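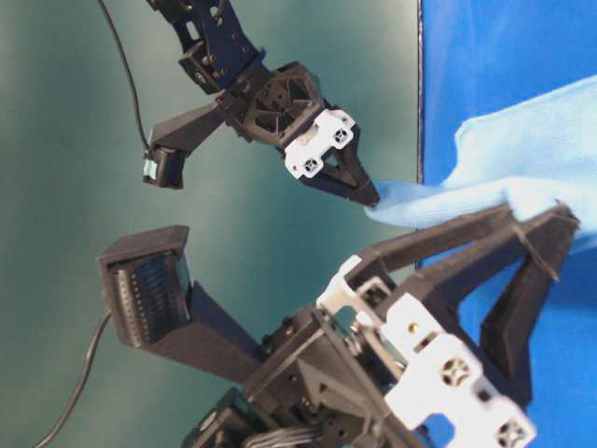 Two grippers and a light blue cloth

From: Jhun Quiambao
To: Sorstead Readers list
Date: 2019-04-20
Subject: Re: blurb for The Gravon Inheritance

Thanks for posting the new blurb. I read the first 6 chapters when you sent them out in December, so I'm coming to this knowing more than a stranger in a bookstore would. I tried to read it cold anyway.

Reginald Gallagher wrote:
> Second try at the back cover copy. The publisher wants it under
> 100 words and this one is over, I know.
>
> "Elena Zou swore she would never set foot in Brulora again. When
> her grandmother leaves her half of the old ferry house, she has
> 28 days to claim it or lose it. The other half belongs to the man
> who left her at the altar."
>
> It goes on from there with the brother and the lawsuit. Do I need
> the brother? Also, is "left her at the altar" too old a line?

I would drop the brother. He matters a lot in chapter four, but on the cover he is one more name to keep track of, and the lawsuit needs two sentences to explain. The deadline already gives me a reason to turn the page.

The altar line is old, but romance readers look for it. My trouble is that it isn't quite what happens in the book. He leaves the night before, and she finds out from the florist. If you say "the man who left her the night before their wedding" you get the same idea and it's true to the story.

I'd also give him a name. She has one, he doesn't, and he gets half the chapters.

One small thing on the opening. I have seen "swore she would never" on 3 other covers this month. Could you start with the grandmother's will?
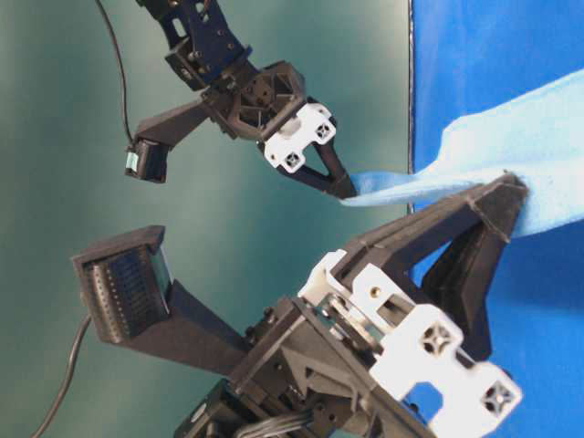 Sihan Ye wrote to me off list and said I could pass this on: she would keep the brother, in half a sentence, on the grounds that readers who like family sagas will skip a book that looks like it's only about the couple. She also thinks the 28 days should come first, before anybody's name.

I don't agree about the brother, but she has sold more books than I have. The point about the 28 days is a good one.

Chapters seven and eight are still on my desk. I'll send notes when I've finished them, probably around the end of next week. Please don't change the florist.

Jhun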